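August
Pillai, Fometari Lab Notes

4. What we budgeted for, and what we ended up paying

When we wrote the equipment plan for this work I put nearly everything into the gripper line and left one sad little row at the bottom for "consumables." That was a mistake, and I'd like other small labs to make a different one! We had quotes from two suppliers, Wodmont and Satura, and the gap between them came to $400 per hand-held unit once spare fingers were included. We went with Wodmont (cheaper fingers, slower shipping) and ordered 4 units, which left us $3000 for everything else: mounts, cables, pads, and the things you pick up.
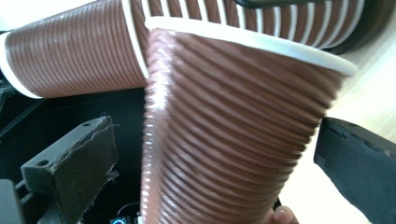 Figure 4a. Ribbed paper cup between the padded fingers of a hand-held gripper, with nested cups behind.

Pads are the part I'd plan for first if I were doing it over. The facing on a finger gets ragged long before the finger itself gives you any trouble, and a frayed edge like the one on the left finger in Figure 4a is a pretty ordinary sight on our units. We now buy pads in packs of 15 and charge them to the same row as the cups, so they get reordered together. Satura sells a tougher pad, but it needs its own bracket, and by the time you add brackets to every unit you've eaten the savings.
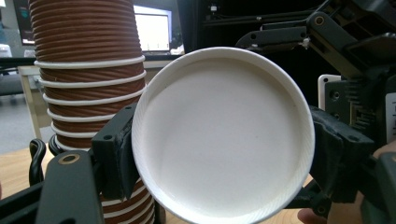
Figure 4b. White cup held base-forward, brown cups stacked to the left.

Our cup budget had the opposite problem, in that I priced one kind and the task wanted two. Ribbed brown cups cost more per sleeve than plain ones, and I kept hoping we could get by on a single type. But a ribbed wall and a smooth, flat base like the white one in Figure 4b are different enough that I wanted both in the plan, so the consumables row got split in two. My advice is to price every object type separately before you ask for quotes on hardware. We moved money out of the spare mount line to cover it, and I haven't missed the spare mount yet.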